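FOR RELEASE 03/04/2026

Stirkarex questions the kitchen rack boom, and puts its own rack to the same test

TUMGATE - Household goods maker Stirkarex today published the results of a month spent looking hard at one of the most oversold items in the home: the small wire rack that is supposed to fix a crowded counter. The company sells one. It is not convinced that everybody who buys one needs it.

The review took place in February at the Stirkarex home workshop in Tumgate, with help from the Nikolovski Kitchen Store, which has sold racks of this type for years and takes back a fair number of them. More than 300 households answered a short set of questions about what they keep on their counters and what they did with the last organizer they bought.

The answers were not flattering to the trade. Plenty of people said their rack had simply become another place to pile things. Several wrote that they had bought a second rack to deal with what would not fit on the first. A good many could not say what was on the lower shelf without going to look.

"Our industry likes to talk about doubling your space," the company said in a statement. "A rack with 2 levels gives you a second surface. Whether that surface is any use depends on what you put on it, how tall it is, and whether you can get your hand in there. Most packaging is silent on all of that, and until this spring ours was too."

What the company will and will not claim

Starting with the next production run, the Valtetti two-tier rack will ship in a plain box. The words "space-saving" and "clutter-free" are gone. In their place is a line drawing with the measurements a buyer would want before paying, including the height of the gap between the shelves. Stirkarex believes this should have been on the box all along, and it is not asking for applause.

The company also looked again at advice often given with racks like the Valtetti, some of it printed in its own older leaflets. Much of it did not hold up:

Store cups upside down. Fine if you like it that way. The households that did so reported no less dust and no fewer chips than the ones that did not.

Put everyday items on top. This sounds sensible, and for plates it may be. For cups, many people preferred the lower level, where a knock from the side is less likely to send one to the floor. The catch is that you have to reach in from the front, and a full lower shelf makes that a nuisance.

Leave room around each cup. The dullest tip of the lot, and the one Stirkarex is keeping. A single red cup near the middle of the lower shelf is easy to get hold of from the side, with the upper shelf clear above it. Fill that same level to the wires and the first cup out tends to bring a neighbor along.

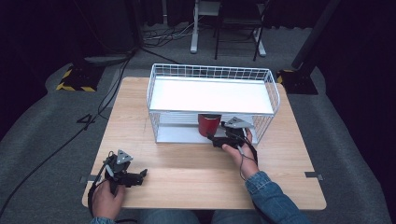 Price, availability and returns

The Valtetti goes on sale again this spring through the Nikolovski Kitchen Store and by mail order from Tumgate, as item 434. The price has not changed. Stirkarex sees no reason to charge more for a box with fewer words on it, though it notes that others in the trade have tried.

Buyers will have 7 weeks to return a rack, used or unused, for a full refund. The company expects returns to go up at first and says it can live with that. A rack that goes back to the store is better than one that ends up on top of a cabinet holding old lids.

Before ordering, Stirkarex suggests a test that costs nothing. Take everything off the counter and put back only what gets used that day. If it all fits, skip the rack. If it does not, measure the tallest cup and check it against the drawing - and if the cup is taller than the gap, skip the rack in that case too.

About Stirkarex

Stirkarex makes racks, shelves and drawer inserts for home kitchens. It is based in Tumgate. A printed summary of the household answers is available on request from the company's press desk.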